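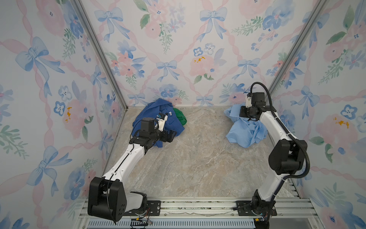
July 2024

Finished the measured survey of the Fuentealba building this morning and spent the rest of the day on the lease abstract, which runs longer than the lease deserves. The vendor's area schedule gives 591 square meters for the second floor. Mine comes out lower, and the difference sits almost entirely in the partition thicknesses and the two riser cupboards, which somebody has counted as usable space. Eylül Kaplan wants the figures by unit, with the finishes noted beside each, so I have started a finishes column. For pink ribbon lattice with blue bows and peonies, on three walls, I have put "patterned wallpaper, floral, pastel" and left it at that. Finishes have no bearing on area. They do bear on the reinstatement clause, and that is the only reason I agreed to the column.

The reinstatement clause is badly drafted. It requires the tenant to return each unit "to the condition existing at the commencement of the term, fair wear excepted," but no schedule of condition was attached to any of the leases I have read so far. Without one, the landlord has to prove the earlier condition by other means - old invoices, letting particulars, the recollection of whoever held the keys. I have written to Urho Oksanen, who managed the building for the previous owner, and asked for whatever he has in storage. He replied within the hour that there are boxes, that they are not labeled, and that he will be at his lake house until the end of the month.

Service charge next. Jundel have been apportioning by floor area, using the vendor's schedule. If my areas are right, every percentage in the table is wrong by a small amount, and two of the tenants have been overpaying. The sums are minor. The trouble is that the leases define the proportion as "fair and reasonable as determined by the landlord's surveyor," and I can find no evidence that a surveyor determined anything. The table appears in the file with no covering letter and no signature. I flagged this to Eylül as a point for the sale contract. She asked whether it could be handled by a retention. It could, but the buyer would need to hold the money until the reconciliation is issued, and Kalmont have not closed the accounts for the last service charge year either.

Called Kalmont after lunch. Spoke to Austra Mägi, who was helpful and had plainly inherited the file from someone else. The accounts are with the auditor. The roof repair was put through as a service charge item, although half of it is arguably an improvement: the old covering was felt and the new one is a membrane with added insulation. The leases allow recovery for "repair and renewal where necessary." Whether insulation that was not there before counts as renewal is the sort of question that costs more to answer than the item is worth. I suggested she ask the contractor to split the invoice. She said she would try.

Rent roll. Unit 144 is the only one with an irregular number, a leftover from the time when the building and its neighbor were numbered as one property. It caused me an hour of confusion today. The land registry plan uses the old number, the lease uses the new one, and the deed of variation uses both, in different paragraphs. I am satisfied that they refer to the same premises, but I want a statutory declaration from the vendor to say so. Drafted the request and sent it to Kęstutis Urbonaitė for comment. He will say it is excessive. He said the same about the drainage easement at the Prindis yard, and we ended up needing it.

The parking is still unresolved. The particulars offer two spaces per unit. The leases grant a right to park "in such spaces as the landlord may designate from time to time," with no number stated. Eylül's client has priced the building on the particulars. I have told her twice, and today put it in writing, that a buyer takes what the leases grant and that the particulars carry a disclaimer on the back page in very small type. The title plan shows the rear yard edged in red, but the strip next to the fence is tinted blue, and the key to the blue tint is missing from our copy. Ordered a fresh copy from the registry.

Troels Kárason came by at four to go over the yield. He is using the passing rent. I think he should be using the passing rent less the irrecoverable costs on the vacant unit, which are not large but are permanent until somebody takes the space. We went back and forth on this and agreed that he would show both. He also wanted to know whether the break option in the ground floor lease had expired. It has not. The notice period is six months, the break date is next spring, and time is of the essence. The condition attached to it is vacant possession and no arrears of principal rent, which is mild by current standards. He had it down as a lease with no break, and changed his sheet while he was sitting here.

The laser measure is drifting again. I checked it against the steel tape on the corridor run before leaving the building, and it was out by 2 millimeters, within tolerance but worse than last time. Recalibration is 200 and takes it out of use for a week. Will send it in after the remeasure of the riser cupboards.

Outstanding for tomorrow: the insurance schedule, where the sum insured has not been updated since the roof work; the fire certificate, promised by Jundel and not received; replies to enquiries 11 to 19. Also need to ring the registry if the title plan has not come by noon.

Home by seven. Rain on the drive, light traffic.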